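4.3 Setting Up Scheduled Backups

This section covers the first-time setup of scheduled backups on the Matei storage server. Complete section 4.2 (Creating Volumes) before you begin. You need an account with administrator rights and the address of a second server that will receive the copies. In the steps below, the source server is named Sukville and the target server is named Flindville. Substitute your own names.

Before you start

Check that the target has at least as much free space as the source volume uses. With snapshots turned on, allow 261 GB of free space for every 100 GB of source data.

Set both servers to the same time source. A job will not start if the two clocks differ by more than 110 seconds.

Creating the job

1. Sign in to the source server and open Storage > Backup > Jobs.
2. Select New Job. Type a name of up to 32 characters. Spaces are allowed; slashes are not.
3. Under Source, select the volume or the folders to copy. Subfolders are included unless you clear the check box next to them.
4. Under Target, enter the address of the target server and select Test Connection. Wait for the status line to read Ready.
5. Enter the user name and password of the backup account on the target.

Note: Do not use the main administrator account for step 5. Create a separate account with write access to the backup volume only.

6. Under Schedule, choose Daily, Weekly or Custom, then set the start time.
7. Under Retention, enter the number of versions to keep. The highest value is 371. Older versions are deleted after the next successful run.
8. Select Save. The job appears in the list with the status Waiting.

CAUTION: Changing the encryption setting after the first run makes all earlier versions unreadable. Set encryption before you save the job, and store the key file away from both servers.

Running the first copy

9. Select the job and choose Run Now. The first run copies all data and takes much longer than later runs.
10. Do not restart either server while the status reads Copying. If the connection drops, the job resumes from the last complete file.
11. When the status changes to Complete, open the log and check the Skipped Files line. Files that were open during the run are listed there and are tried again at the next scheduled time.

To restore single files from a finished job, go to section 4.4.

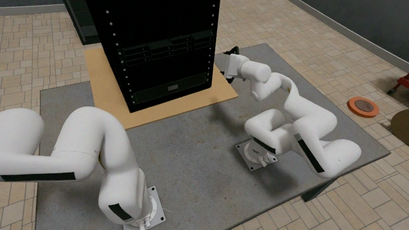
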